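Kellisora Abstellregal, 3 Ebenen, Holz orange

Artikel 600-3 aus der Serie Dadley

Niedriges Regal mit drei Ebenen zwischen zwei Seitenrahmen. Die Ablagen bestehen aus vielen dünnen, klar durchsichtigen Stäben, der Untergrund bleibt dadurch sichtbar. Geeignet für Schuhe, Geschirrtücher, kleine Töpfe oder Bastelmaterial. Das Holz ist orange lasiert. Farbton und Maserung können von Stück zu Stück leicht abweichen.

Das Regal wird zerlegt geliefert. Zum Aufbau liegen 8 Schrauben und ein Innensechskantschlüssel bei. Schrauben zunächst nur ansetzen, das Regal auf eine ebene Fläche stellen und dann über Kreuz festziehen. Auf glatten, dunklen Böden empfehlen wir Filzgleiter (nicht im Lieferumfang, siehe Zubehör).

Dasselbe Modell ist auch in Natur und Weiß erhältlich. Ersatzstäbe können einzeln nachbestellt werden, bitte dabei die Artikelnummer angeben.

Regal in Orange auf schwarzem Boden mit Marmormuster:
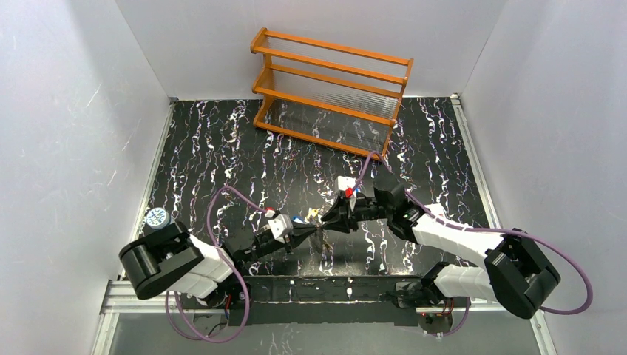
Pflege

Mit einem leicht feuchten Tuch abwischen und trocken nachreiben. Keine Scheuermittel und keinen Alkohol verwenden, die Stäbe werden sonst matt. Nicht für den Außenbereich.

Lieferung

Versand durch Sinaga ab Lager Dresdale. Orange ist ab Juni wieder lieferbar.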